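Foros > Casa y bricolaje > Paredes y revestimientos

Lectura: 2 minutos

¿Cómo limpio un hueco empapelado sin cargarme el dibujo?

Butavmont
Hola a todos, a ver si me echáis una mano. En el piso al que me he mudado hay un hueco rectangular metido en la pared, con su marco blanco, y el fondo va en un gris plateado con un dibujo de rombos. Me encanta, la verdad, pero lo noto apagado y no sé con qué meterle mano. Tampoco tengo claro si es papel pintado o una lámina de esas con textura - por el tacto no me aclaro.
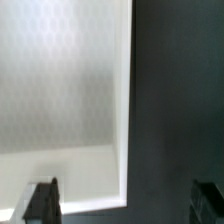
El caso es que probé con un paño húmedo en una esquinita y no pasó nada, ni bueno ni malo. La base es lisa y mate, color crema, y me da miedo dejarle brillos si froto. ¿Alguien ha limpiado algo parecido? Si hay que cambiar el fondo lo cambio, pero preferiría salvarlo.

Inano
Yo tuve uno casi igual en el pasillo. Primero pasa una brocha seca y suave de arriba abajo, que en el relieve se mete muchísimo polvo. Luego agua tibia con 2 gotas de jabón neutro, la bayeta muy escurrida y toquecitos, nada de frotar en círculos. Para la base mate, lo mismo, y secas enseguida con un trapo de algodón. ¡Y ni se te ocurra usar estropajo de melamina! A mí me dejó un cerco brillante que sigue ahí - lo tapo con una planta.
Si la bayeta sale manchada de gris, para, que te estás llevando la tinta.

Pillay
píntalo todo de blanco y a correr

Bandis
Hombre, pintarlo sería una pena. Si al final toca cambiarlo, pide retales en una tienda de papeles pintados. Yo forré un hueco con un resto que me costó 9 euros y me sobró para el fondo de 4 cajones. Eso sí, mide antes la profundidad, que a mí se me olvidó y tuve que volver.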